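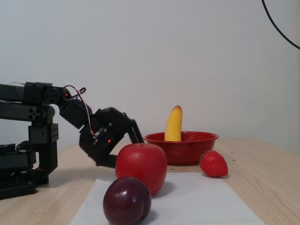 About Doresstead

Doresstead is a produce and lunch delivery company in Duvville. We supply offices, workshops, day care centers and a few private homes with fruit, bread and simple cold lunches. Dennis Bickerstaff started the business with one van and a rented cold room behind the Matero building. We still use the cold room. There are now 12 of us, and we run 5 vans.

What we deliver

Most customers take a standing fruit order. You pick a size, a delivery day and anything you want left out, and we bring the same order every week until you tell us to change it. What goes in depends on the season. In October that means a lot of apples and pears from growers in the county. In winter we buy more citrus.

Lunches are ordered by 2 p.m. the day before. The menu is short and changes every other week. Bread comes from Sproģis, a family bakery on the east side of town that has worked with us from the beginning.
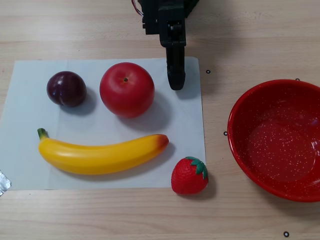
White paper on the light wooden tabletop.

How we work

Vans are loaded from 5 a.m. and the first drop-offs are done by 7. Each driver keeps the same route, so the person at your door will usually know where the kitchen is and who signs for the order. Crates are collected on the next visit, washed and used again. Please leave them stacked and empty.

If something arrives bruised or missing, call the office that day. We will credit it or bring a replacement with the next delivery, whichever you prefer. You don't need to send photos.

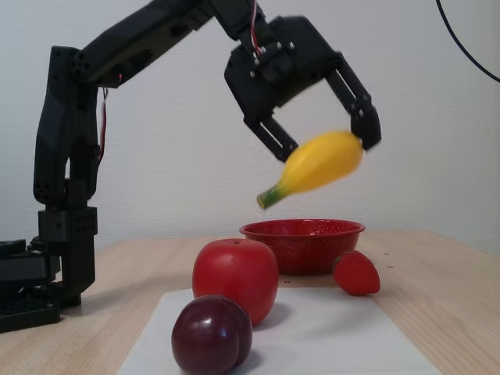 Where we deliver

We cover all of Duvville and the towns along the river road as far as the county line. Outside that area we take orders for 12 people or more. Delivery is free inside the city limits. There is a small charge elsewhere, shown on your quote before you agree to anything.

Standing orders can be paused for vacations with 2 working days' notice. There is no contract and no fee to cancel. 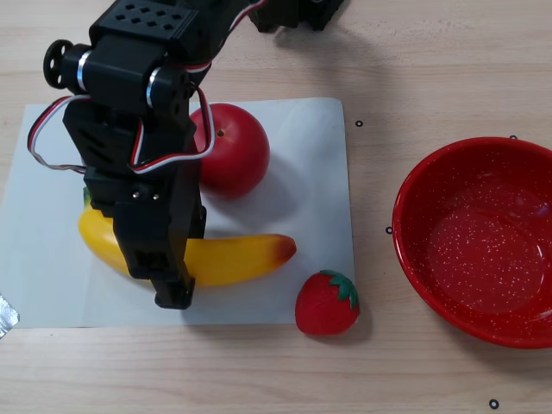
Visit or contact us

The front counter is open on Saturday mornings for pickup orders and loose fruit. Parking is on the Matero side of the building, through the second gate. For new accounts, ask for Dennis. For changes to an existing order, the office phone is answered from 7 a.m. on working days, and messages left overnight are returned before noon.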